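Kakside kitchen cell, two-arm table: monthly check, February
Checked against: Tresiver cell rules, sheet 429

1. Emergency stop reached from both sides of the table. OK. Tested 3 times.
Comment: the left button is stiff. Please grease it.

2. Speed limit with the door open. OK.
Comment: limit is set to 60 in the controller, same as on the sheet.

3. Simulated run done before the real run. OK, run 628.

4. Arms keep to their own side when one of them is carrying. OK in simulation. Real run still to do.
Comment: the rule does not say what is "own side" when an object lies in the middle. I have asked Ferrand for a clear wording.

5. Waiting gripper is empty while the other one carries over the tray. OK.
Comment: in the simulation the left gripper was over the platter and the right one had the sweet potato. The eggplant lay between the two sides, so point 4 applies to it.
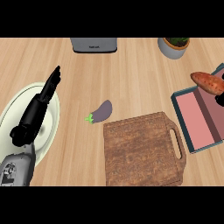 Reply from Pirkotcombe: we draw the centre line in the cell plan and give the middle to one arm only. Please write which arm on the sheet, before the real run.

Accepted. Left arm. Point 4 stays open.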